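3.2 Kitchen layout and the storage of shared items

The second part of the study looked at where households keep the things that everyone uses. By shared items we mean objects that belong to no single member of the household and that are handled at least once a day, such as salt, cooking oil, dish towels and the good scissors. Earlier work by Dudás treated these items as part of general kitchen clutter. We follow Azar and Karaca in treating them as a separate group, because people talk about them differently. In the interviews, residents rarely argued about who owned a shared item. They argued about where it should be put back.

We interviewed 187 residents of rented apartments in two developments, Granodton and Plarnano. Both were built by the same firm and use similar floor plans, but the kitchens differ. In Granodton the kitchen is a single run of cabinets along one wall of the living room. In Plarnano it is a separate room with counters on both sides and a walkway between them. Interviews took place in the resident's home when possible and lasted nearly an hour. Each resident was asked to name the places where shared items were kept, and then to say who had picked those places.

Residents were also shown a rendered view of a kitchen with two counters and asked where they would put 7 everyday objects (Figure 2).
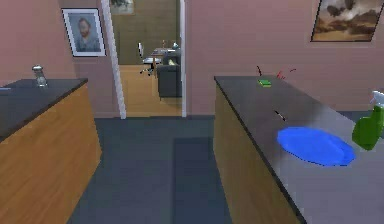 Figure 2. Rendered kitchen with parallel counters and an open doorway. A small glass shaker with a metal cap is on the left counter.

Most Plarnano residents split the objects between the two counters. Cooking items went on one side and items for cleaning or eating on the other. When asked why, they spoke about people getting in each other's way – one person at the stove, another looking for a spoon. Granodton residents more often grouped all of the objects near one end of a single counter, even though the view offered two. Several described the second counter as a place for bags and mail.

The doorway also came up more than we expected. Residents with children tended to keep the counter space nearest the door clear and placed breakable objects farther in. Residents living alone did not mention the doorway at all, with two exceptions, both of whom had recently moved out of larger households.

Han coded the interview transcripts using the scheme described in Section 2.4, and Değirmenci coded a subset separately. This produced 870 coded passages. The two coders disagreed most often on the category "temporary place." Some residents used the phrase for a spot where an item had been kept for years. We kept the category but report it separately in Table 3.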